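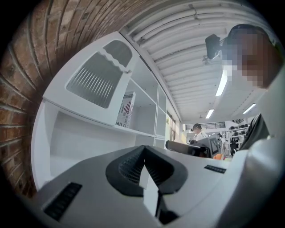 ## Hayboxes, a thread

**Kasun Begum** on Plurkeo, 29/08/2021

**1/** I've been cooking beans and stews in a haybox since March. People keep asking how it works, so I'm putting it all in one place. It's long. Mute me if you don't care about beans.

**2/** A haybox is a box full of insulation with a pot-shaped hole in it. You bring the food to a boil on the stove, simmer it for a few minutes, put the lid on, move the pot into the box and close it. The food keeps cooking on the heat it already has.

**3/** The idea is old. Farm families used it so dinner could cook while they were out working. It got popular again in both world wars, when fuel was short. In American cookbooks from the early 1900s look for "fireless cooker."

**4/** Mine is a pine blanket chest I got at Howlader, the secondhand place in Torness. It was missing a hinge. Any box with a lid that closes will do, and a picnic cooler is already half the job.

**5/** For filling I started with actual hay. It works and it smells nice for a week. Then it gets dusty and a bit damp from the steam. I now use wool from two old blankets, cut up and stuffed into pillowcases so I can wash the cases.

**6/** Other things that work: straw, shredded newspaper, feather pillows, sleeping bags. You want at least four inches on every side, and that includes under the pot and on top of it. Most of the bad results I hear about come from a thin layer on top.

**7/** The pot matters more than I expected. It should be heavy, have short handles and a tight lid, and be close to full. A big pot with a little food in it cools off fast. I use a 5-quart enameled one and fill it to an inch below the rim.

**8/** Numbers. I have a Wesix probe thermometer with a thin wire that runs out under the lid. A full pot of pinto beans went in just off the boil. After two hours it was at 200°F. After six hours it was at 175°F. That was with the wool.

**9/** Same pot, same beans, with hay: it was lower at every reading, but still well above the safe line at six hours. I didn't write all of them down, sorry.

**10/** About that line. Food shouldn't sit between 40°F and 140°F for long. If the pot has dropped under 140 when you open it and you don't know how long it's been there, throw it out. I check every time, even with rice.

**11/** Kidney beans are a special case. They need a real boil on the stove, at least 10 minutes, before they go anywhere near the box. They have a toxin in them that low heat doesn't break down. Soak them first and dump the soaking water.

**12/** Times I use, all counted from when the lid of the box goes down:

- White rice: 1 hour
- Brown rice: 2 hours
- Soaked pinto beans: 5 hours
- Split pea soup: 3 hours
- Beef stew in small pieces: 5 hours
- Steel-cut oats: 2 hours

**13/** Don't open it to look. Each time you lift the lid you lose heat you can't put back without going to the stove again. If something isn't done when the time is up, boil it again for a couple of minutes and put it back.

**14/** Use less water than the recipe says. Almost nothing boils off. I cut it by a quarter for stews and a little less for rice. My first stew was soup.

**15/** Does it save energy? Yes, but on one small thing. A pot of beans used to mean 75 minutes of burner time. Now it's 18, so that's 57 minutes less. I've got an electric stove and my bill was never mostly beans. The kitchen staying cooler in August is what I really notice.

**16/** What it's bad at: anything that should brown, anything crisp, pasta (goes to mush), and small portions. Thick pieces of meat also come out uneven. I still fry onions and sear the beef in the same pot before the water goes in.

**17/** Someone asked about the slow cooker. I have one and it's fine – it's easier if you forget things. The box needs no outlet, so I can leave it on the porch. It also went through a power cut in June with dinner in it.

**18/** Cost so far: 14 dollars for the chest, 3 for a hinge, blankets I already had. The thermometer was more than all of that.

**19/** I'm going to try barley next, and yogurt once the nights get colder. I'll add the times to this thread when I have them.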